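How Far Away Can You Call It Red? A Color Naming Project
Setareh Hassanpour and Grigore Dobre, Hemurbridge

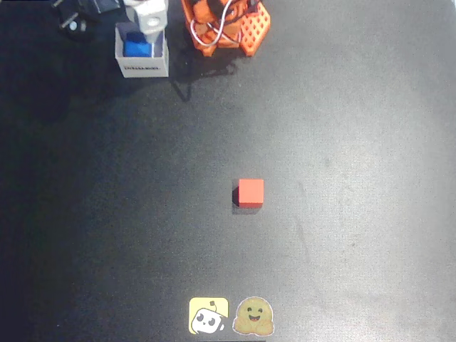 Why we picked this

Our class had to choose a question about seeing, and ours started with an argument over a cube. Grigore called it red. I called it orange, or at least orange-ish, and neither of us would give in! When we looked again the top was a bright coral and the sides were a deeper red, so we were both a little bit right. That got us hooked. If two people at the same table can't agree on a small plain cube, what happens with a whole school?

What we did

We put the cube on a dark gray mat and left plenty of bare mat around it, so no other color was sitting right next to it. One side of the mat is a lot darker than the other, and we kept it that way for every round. Each person stood at a tape line, looked for as long as they wanted, and wrote one color word on a slip. Then they stepped up close and wrote a second word, which could be the same one. No talking until both slips were in the box (this was the hardest rule to keep — people really want to discuss it).

We ran the test in April over several lunch breaks. In all, 234 people took part, and 200 of them filled in both slips properly. The other slips had two words on them, or a drawing, or in one case a question mark.

What came back

"Red" won easily from the tape line. Up close the answers spread out in a way we loved reading: coral, tomato, brick, orange-red, salmon, "warm red," and a very confident "vermilion" from Niloufar Kazemi, who paints. 30 people changed their word completely between the first slip and the second. Most of those went from red to something with orange in it.

The shadow by the left edge caused trouble too. A few people wrote "red and black" and were sure the cube had a black side. It doesn't. We turned it around for them afterward and they were amazed, and so were we the first time.

Problems

We didn't write down where the sun was. The room has a window and some rounds were cloudy, so the light wasn't always equal. Ms. Alipour pointed this out and she's right. Also, we forgot to ask anyone about color blindness, which should have been on the slip from the start.

What we want to try next

Same cube, pale mat. Simin Parsa has already offered a roll of cream paper. We'd also like to slide the cube into the dark part of the gray mat and see how many people still say red — Grigore guesses most of them, and I think brown will win.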